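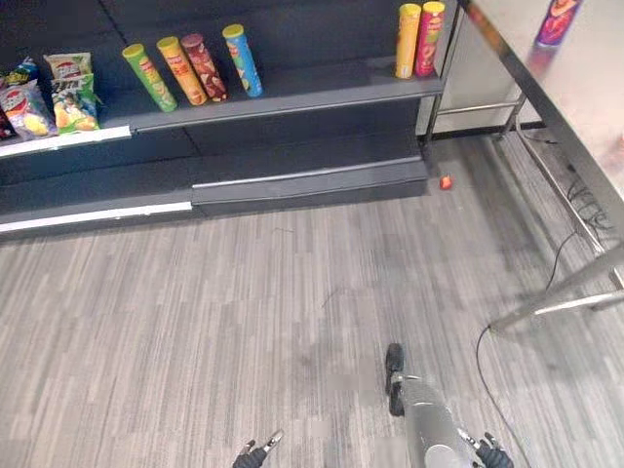
The Holach open day is a public demonstration of shop-shelf robots held at the Wositz test hall. The most recent was held on November 14, 2024 and drew up to 70 visitors. It is run by Plandenon, which uses the hall for trials of two-armed machines in retail work. Sessions are short, and guests may stand beside the operators throughout.

Programme

Visitors are first shown the shelving, which is stocked with crisps in bags and canisters as in a small shop. A talk on safe distances follows – attendance is required.
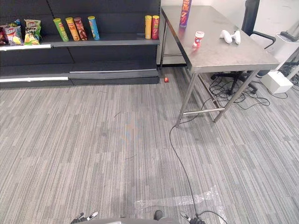 Handling trials

The trials deal with picking up, placing and straightening packaged goods. Camera views from the head and the wrist are offered to visitors, the latter giving a close view of the floor and nearby metal parts.
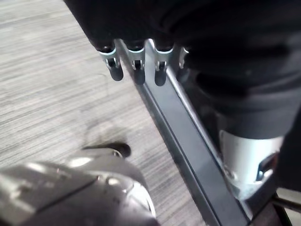

Dorota Bielecka remarked that shelf work is harder to teach than box packing, as the goods stand close together and tip easily.
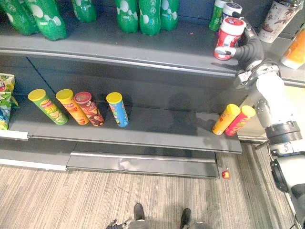
Plandenon began the open days in September, after requests from the retail group Caron. Each session gives most of its time to grasping. A red and white canister on the upper shelf, near a row of green bottles, is held from the side with the fingers around its upper body. Written questions are answered by Lorne Morin – 192 were received for the latest event.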